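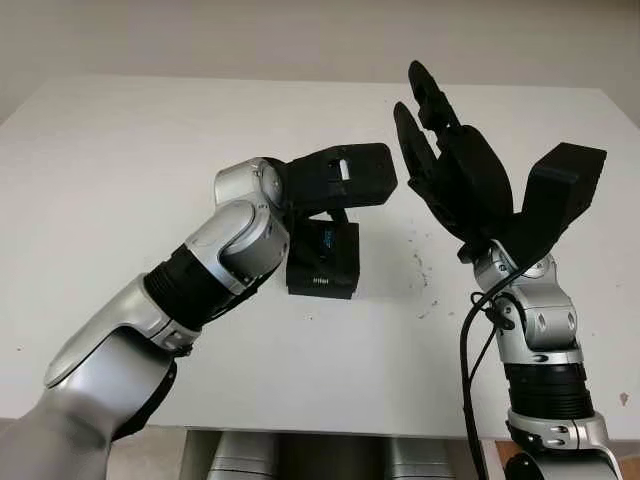
Course handout 4: Keeping stock in a small business
Tutor: Capucine Rolland
Read before Saturday's class. Bring a calculator and your notes from handout 3.

1. What stock is

Stock is anything the business holds in order to sell it, or to make into something it will sell. A bakery's flour is stock. Its oven is not. Paper bags given away with the bread are usually treated as a running cost, although a shop that gets through a great many of them may prefer to count them in.

Goods on sale or return belong to the supplier until they are sold. Keep them on a separate sheet and leave them out of your own stock figure. Goods you have paid for that are still on the road are yours if the terms say so. Check the terms on the order, as suppliers differ.

2. Why the figure matters

The cost of goods sold in a period is worked out like this:

Opening stock + purchases - closing stock = cost of goods sold

If closing stock is too high, the cost comes out too low and the profit looks better than it was. The same error then becomes next period's opening stock and pushes the profit the other way. A mistake in one count therefore spoils two sets of figures.

3. Counting

Count when nothing is moving. For most shops that means before opening or after closing. Stop deliveries for the morning if you can, and if you can't, put whatever arrives to one side with a note on it.

Work in pairs, one person calling and one writing. Start at a fixed point and go round the room in one direction. Mark each shelf when it is done. Write down what is there before looking at what the records say should be there. People who know the expected number tend to find it.

Open boxes must be looked into. Sealed boxes may be taken at the number on the label, but open a few to check.

Damaged goods go on their own sheet with a short note of the damage.

4. Putting a value on it

Use cost or what you could sell it for after selling expenses, whichever is lower. Do this line by line. Do not set a gain on one line against a loss on another.

When the same item was bought at different prices you need a rule for which price to use. We use first in, first out on this course: the oldest goods are taken to be sold first, so what remains is valued at the latest prices.

Worked example. Horis is a shop selling desk lamps. It holds 282 lamps of one type at the start of the period and buys 497 more. At the end, 2 are left on the shelf.

Available: 282 + 497 = 779
Sold, lost or damaged: 779 - 2 = 777

The count alone does not tell us how many of the 777 were sold. For that we need the till records. Any difference between the till and the 777 is called shrinkage. It covers theft, breakage, items given away and plain errors in the paperwork. Paperwork is the first place to look.

The two remaining lamps are valued at the price of the last delivery, provided that delivery was at least two lamps.

5. When to reorder

The reorder level is the quantity at which you place the next order. In its simplest form:

Daily sales x days for delivery + safety stock

Safety stock is a cushion for late deliveries and busy weeks. There is no correct amount. Goods that spoil need a small one. Goods with one slow supplier need a larger one. Review the level when the season changes. A figure set in November will usually be wrong by spring.

6. Slow stock

List every line that has not sold since the last count. For each, decide whether to keep it, mark it down, return it or write it off, and put a name and a date against the decision. Slow stock ties up cash and takes shelf space from things people want.

Tasks for Saturday

a) Choose five items from your own workplace and write down the reorder level you would set for each.
b) Redo the Horis example with 12 lamps left.
c) Read the Proltix case notes and find the line that was counted twice.

Telmo Villanueva will take the second half of the class. Hand in task (c) to him on paper.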